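About Ulport Netball Club

Two indoor courts, 17 teams, open all year round

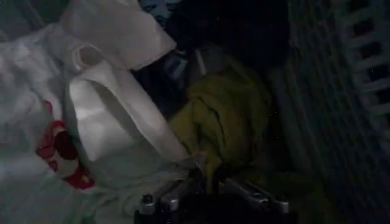

Ulport Netball Club runs senior, junior and walking netball from the Brevitska Road sports hall. We play in the district league through the winter and in our own mixed league from April to the end of August. Membership is open to anyone aged seven or over, and you don't need to have played before.

How we started

The club was formed by players from two works teams, Clevier and Ibarra, who had shared a training slot for several seasons and were both short of a full squad. They entered the league as one side under the Clevier name and finished fifth. The following year they took the name of the town, opened a junior section and moved indoors.

The old outdoor courts behind the station were sold for housing. We were without a home for most of one season and played our fixtures at whichever school could fit us in. The Brevitska Road hall was an empty warehouse at the time. We took it on a long lease, and the floor was laid the summer after. The second court came later, when the unit next door became free and the dividing wall could be taken down.

What we do now

Senior teams train on weekday evenings and play at weekends. The first team is in the top division and the second team is one below. The rest of the senior teams are spread through the lower divisions, and we try to place new players at a level where they will get court time. Nobody is asked to commit to a full season until they have been to at least three sessions.

Juniors are grouped by school year. The youngest group plays a shortened game with smaller teams and a lower post, and moves up to the full game at eleven. Parents can watch from the balcony but we ask them to stay off the courtside during matches.

Walking netball is on weekday mornings and has its own changing time, so there is no need to rush off at the end. It is played at a gentle pace and there is no league. Several of the group have come back to the sport after a long break.

We also train umpires. Every senior team has to supply one qualified umpire, and the club pays the course fee for any member who agrees to umpire six matches in their first year.

The hall

The entrance is on the side of the building, next to the tyre depot. There is level access to both courts, an accessible toilet and two changing rooms with showers. The balcony seats around 900 for finals and representative matches, though most league nights are a good deal quieter. Parking is free after six. Before that, please use the public car park by the library, as the spaces in front belong to the other units.

The courts can be hired when we are not using them. Badminton, wheelchair basketball and a futsal group all have regular bookings. Shoes with black soles that mark the floor are not allowed.

How the club is run

We are a members' club and any surplus goes back into the hall. The accounts are presented at the annual general meeting in March, and all adult members can vote. Fees are set at the same meeting and can be paid in full or monthly. There is a reduced rate for students, for people out of work and for families with more than one junior.

All our coaches are qualified for the age group they work with and have been through the required checks. Our safeguarding policy and complaints procedure are on the Documents page, together with the code of conduct for players and spectators.

Joining

Your first session is free. Fill in the form on the Contact page, tell us your age group and the positions you have played, if any, and we will reply with a time to come along. Bring water and indoor trainers. Bibs are provided.

Page last updated Thursday, January 15, 2026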